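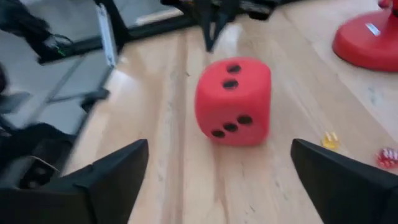

Catgate is the game we get out more than any other in our house, and I've been meaning to give it a page of its own in the gallery for ages. It's a homemade thing, a racing game for the whole table, with a lot of shouting and very little skill (which suits me perfectly). You need a track, something to move along it and a die, and the die we like best is the big red foam one with the black spots. I've got it here with a two on top and a three facing front, and in Catgate a two is a rotten roll because it sends you back to the gate. The pale wood shows it off a treat, all those straight lines of grain with that soft red lump sitting on them!

Why foam?
Noise, mostly. We used to play with a pair of little hard dice and on a bare wooden table it sounded like hail on a shed roof. Foam lands with hardly a sound, it has those lovely rounded corners, and if a small person hurls it across the room (they will) the lamp survives. It does roll further than you'd think, mind you. We've got a house rule that anything off the table is a re-roll, and another that you can't blow on it first, which came in after an evening I'd rather not go into.

About the game
The name comes from the lane behind our first house in Skistel, where every cat in the street seemed to sit on the same gate. The board started as the back of a roll of wallpaper. You begin at the gate, you go round the gardens, and you try to get home before teatime. A six lets you jump a hedge, a one means you've met a dog and miss a go. Threes used to be boring, so now a three lets you swap places with whoever is just in front of you, and it has caused more rows than everything else put together.

About the table
I get asked about wood more than I get asked about games, so I'll say a bit. I like a pale table for playing on as you can see everything, even in the evening with only the one light on. The downside is the shine. Any bright day and you get long streaks of light along the grain, and anyone sitting on the wrong side moans that they can't read the board. I've stopped using spray polish and just go over ours with a damp cloth and then a dry one. I don't put a cloth over it for games either, I tried that and the board slid about like mad.

Looking after foam dice
A wipe with warm soapy water is plenty, then let it dry on a tea towel overnight. Don't squeeze it out like a sponge (I did this with a blue one and it was never quite square again). Keep it away from radiators and away from the dog. Ours lives in a shoebox on the landing shelf, on top of a 1,000-piece jigsaw of the harbour at Stallovport that I really will finish one winter.

Where to find one
Toy shops and school supply places both have them. I got our first from Valtonen, the little toy shop up the hill in Stallovport, out of a basket by the till. Have a look at the spots before you buy, as you want them dark and easy to read from the other end of the table. Red with black is my favourite. I had a yellow one with white spots for a while and we were forever picking it up to check.

If you'd like the rules
They fit on one sheet and I'm happy to send them to anyone who asks. The game works with 2 players but it's much better with a crowd, and we've had as many as 10 squashed round the table in August with the back door open. Younger ones can play without the swapping rule, and they usually ask for it back by the second game.

Use the contact page for the rules, and do tell me what your family's made-up rules are. I'm after a good one for fives.

Page last changed 2021-09-06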